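**Subject:** Re: [chores] Are we there yet (laundry edition)
**From:** Brândușa Radu
**Date:** Mar 19, 2023

On the subject of folding, someone wrote:

> I keep seeing clips of robots doing housework and I would like a straight
> answer from the people on this list who build the things. Can I buy one
> that folds my dish towels or not? My sister says two years. She also said
> that about the flying taxi. I have 5 kids and I am not picky about corners.
>
> Eskola

Straight answer: not.

Longer answer, as I have spent most of the winter on cloth and would like to complain to somebody. Our setup at Markholm is two arms on a rail, clamped down, with a wall on three sides. Your kitchen does not come like this. Your kitchen has a dog in it, and a toaster somebody moved. Keep that in mind whenever a clip looks good, and have a look at what is behind the robot. If it's the same plain wall every time, you are watching a robot that knows one room.

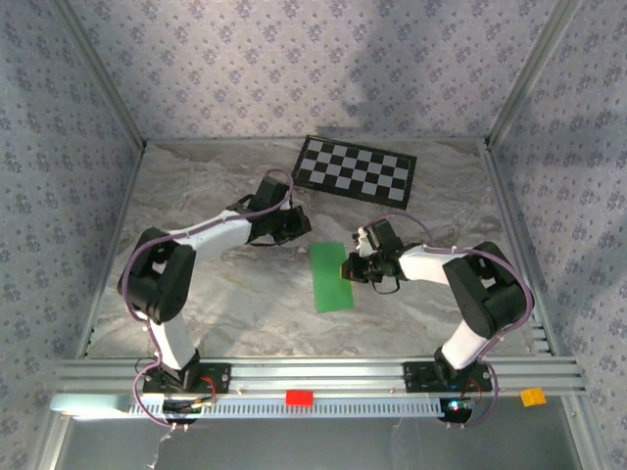

A flat sheet on a flat table is the kind end of the problem. The arms know where the table is, and the sheet isn't hiding any of its corners. Now pull the same thing out of a dryer, in a ball, wrapped up with a sock. Finding a corner in that is most of the job, and it's the part that gets trimmed from the videos. We logged 209 tries from a crumpled start in January. I'm not going to post the success rate to a public list, but my mother asked for it on the phone and there was a pause.

Speed is the other thing. Karkness posted a towel fold last month that everyone forwarded to me, some of you twice. Look in the corner of the video where it says 2x. Then go fold a towel yourself and see if you need speeding up.

Where I'd give the machines some credit is the shop floor. Grirnura has an arm that loads the same tray with the same part all night, and it did 1716 of them on one shift without asking for a coffee. It is a very good arm. Turn the tray sideways and it will put the parts on the floor, also very reliably. Somebody still has to walk over and turn the tray back, so I wouldn't call that person replaced.

So, Eskola, with 5 kids you already own more hands than I do, and they come with eyes. Training them is slow too, I hear. I'd put money on a machine that does towels, only towels, in its own box in a laundry business, well before anything that walks up your stairs.

If anyone has a gripper fingertip that will pick up one layer of cotton and leave the second one alone, please write to me off list. I will pay the postage.

Brândușa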